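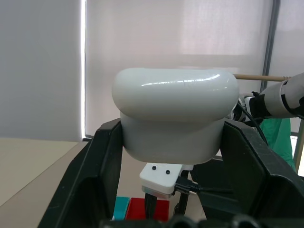 Sunday, before seven in the morning, because the boiler man's replacement (a heat pump, which doesn't need a man, I was told) woke me again with its little throat-clearing noise.

Bill came yesterday. I left it on the stairs overnight to soften. $506 for the winter quarter, in a house where we have been wearing hats. The brochure from Skison had a graph on it, with one line going down like a playground slide, and I remember feeling quite warm just looking at it. That may have been the warmest I've been since the installation.

To be fair, and I am trying to be fair before breakfast, the old oil burner cost more than that and smelled like a bus. And half of the bill is me. I found out from the Brillow app that I had the backup heating strip set to "always," which is the electric equivalent of driving with the parking brake on. It had been that way for 17 weeks. The app knew. The app has a small orange dot for such occasions, and I had taken the dot for decoration.

So last night I sat down with the manual. It has 4 pages in English and a great many in everything else, and the English pages are mostly about not standing on the unit. I turned the strip off, dropped the water temperature, and switched the schedule to what it calls Gentle Curve. The idea is that you leave the thing alone and it putters along all day at low effort. I recognize the approach from several jobs I've had.
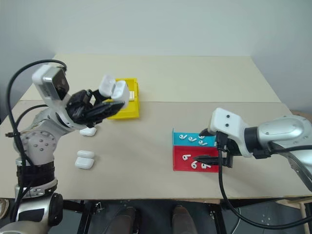

The hard part is the leaving alone. Thirty years of oil heat trained me to come in from the cold, whack the thermostat up to eighty and stand over the vent like a cat. Do that with the pump and it panics and spends money. I've put a strip of masking tape over the buttons, which I will respect for a day or so.

Then there's the rebate. Protmont Power owes us one for switching, and has owed it since October. I've called 2 times. The first time they said the form was missing a serial number. The second time they said the form was fine but the department had changed, and I should send it again to the new department, with the serial number. To read the serial number you have to get down on your stomach behind the unit with a flashlight, in the wet leaves, beside the neighbors' kitchen window. I waved. They waved.

The meeting out at Radebe about the wind turbines is this week and I suppose I'll go. Last time it ran until ten and was mainly about parking. I'm for the turbines, I think. I'm certainly for sitting in somebody else's heated hall for an evening. They keep it at a temperature in there that I can only dream of, and I'd like to see their bill.

Sixty-four in the kitchen now, up from sixty-two when I started writing. Gentle Curve is either working or the oven is still warm from last night's potatoes. Must remember to seal the gap under the back door, and to find where I put the receipt for the last tube of stuff I bought to seal it with. Hat stays on until lunch.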